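Most of the trouble people have with a wooden tabletop comes from too much product. Wax goes on top of polish, polish goes on top of spray cleaner, and after a few years the surface feels tacky in summer and shows every fingerprint. Strip it back once and then leave it mostly alone.

## Getting old polish off

Start with a dry cloth and take up the crumbs and grit. Then mix a small squirt of dish soap into a bowl of warm water, wring a cotton rag out until it no longer drips, and work with the grain. Rinse with a second rag and dry straight away with a third.

If the top still feels sticky, use mineral spirits on a rag with the windows open. Try it on the underside first. Shellac and some older finishes will stand up to it, but a wax finish will come off, and you'll need to put wax back afterward. Hang the used rags outside, spread flat, until they are fully dry. Don't wad them up in a trash can.
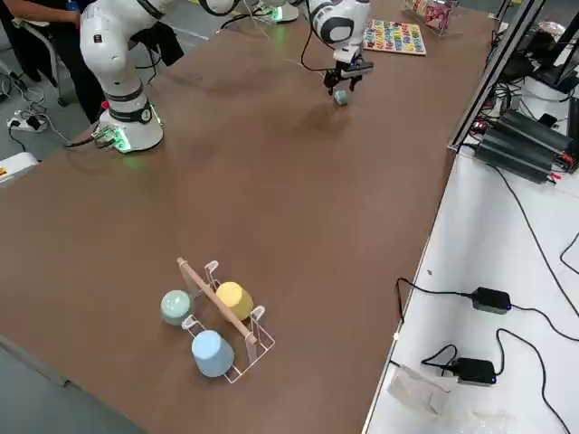
White rings from cups are usually moisture in the finish and not in the wood. Leave them a day or two before doing anything. If they stay, lay a clean cotton cloth over the ring and pass a warm iron over it for a few seconds at a time – no steam. Dark rings have gone deeper and need sanding.

Valentyna Hordiienko wrote in to say she uses plain mayonnaise on rings and wipes it off the next morning. It works on light ones. The oil is what does it, so petroleum jelly is fine too and smells better.

## Scratches

- Fine scratches: rub in a little paste wax of the closest color.
- Deeper ones: wax filler stick, pressed in and leveled with an old plastic card.
- Dents: a damp cloth and the tip of an iron, on bare wood only.

## Floors nearby

Chair legs do more damage than shoes. Felt pads wear flat and pick up grit, and then they act like sandpaper. Check them every 3 months and replace the whole set together so the chair sits level. 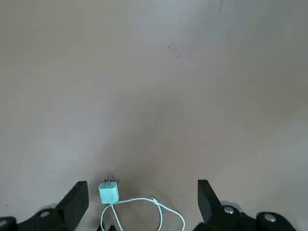
For black heel marks on a hard floor, try a dry tennis ball first, then a pencil eraser. A paste of baking soda and water takes care of most of the rest, but go lightly, as it can dull a glossy finish. Wipe the paste up with clear water – dried soda leaves a haze.

Vacuum before you mop. Use the hard floor setting so the brush roll isn't turning, and empty the mop bucket as soon as the water looks gray. Two buckets are better than one if you have the room for them.

Vinegar is fine on some tile but should be kept off marble, limestone and waxed wood.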